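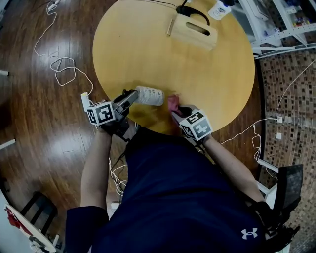

A round light-wood table, seen from above. (Photo: Skiltero)

Skiltero to open furniture repair and resale shop in Pradley

PRADLEY, May 26, 2019 – Skiltero, a furniture repair company, will open its second shop next month in the former Savenetti shoe store on Canal Street. The shop will repair and refinish household furniture and sell used tables, chairs and cabinets that have been restored on site.

The ground floor will be split between a sales area at the front and a workshop at the back. Customers can bring in small pieces during opening hours without an appointment. Larger pieces, including dining tables and wardrobes, can be picked up from homes in Pradley and the surrounding towns for a flat fee, which is taken off the bill if the customer goes ahead with the repair.

"Most of what people throw out has one thing wrong with it," said Wulan Hidayat, founder of Skiltero. "A leg is loose or the finish has gone cloudy where someone put a hot dish down. Those are ordinary repairs. In Pradley there hasn't been a place to take them, so the table goes to the curb."

Hidayat opened the first Skiltero shop in Purba, where it repaired 146 tables last year. Tables were the most common item brought in, ahead of dining chairs and dressers. Many were small kitchen tables with water rings, loose pedestals or split edges.

The Pradley shop will start with a staff of four. Two of them will move over from Purba, and the others were hired locally this month. All work will be done in the building except for upholstery, which will continue to be sent out.

Repairs will be priced after a free inspection. Customers will get a written estimate that lists the work, the cost and the expected pickup date. Skiltero will not begin work until the estimate is signed. Glue and joint repairs are covered for two years. Surface finishes are covered for one year in normal indoor use – outdoor furniture is accepted, but the finish is not covered.

Restored furniture will be sold with a tag stating what was repaired and what finish was used. The shop expects to have 100 pieces for sale on opening day. Prices will be marked on each item, and delivery can be arranged at the counter.

Skiltero also buys used furniture in solid wood. Sellers are asked to send measurements and a short note on any damage before bringing a piece in. The company does not buy mattresses, glass-topped furniture or anything with active woodworm.

An evening class in basic furniture care will be held in the workshop once a month. It will cover cleaning, waxing, tightening joints and treating light scratches. Places are limited by the number of benches, and sign-up will be at the shop.

The Purba shop will keep its current hours. Orders already placed there will be finished there, but customers who live closer to Pradley may ask to have their furniture sent to the new shop for pickup at no charge.

About Skiltero
Skiltero repairs, refinishes and resells household furniture. The company is privately owned and has its main office in Purba.

Press contact
Wulan Hidayat, Skiltero, Purba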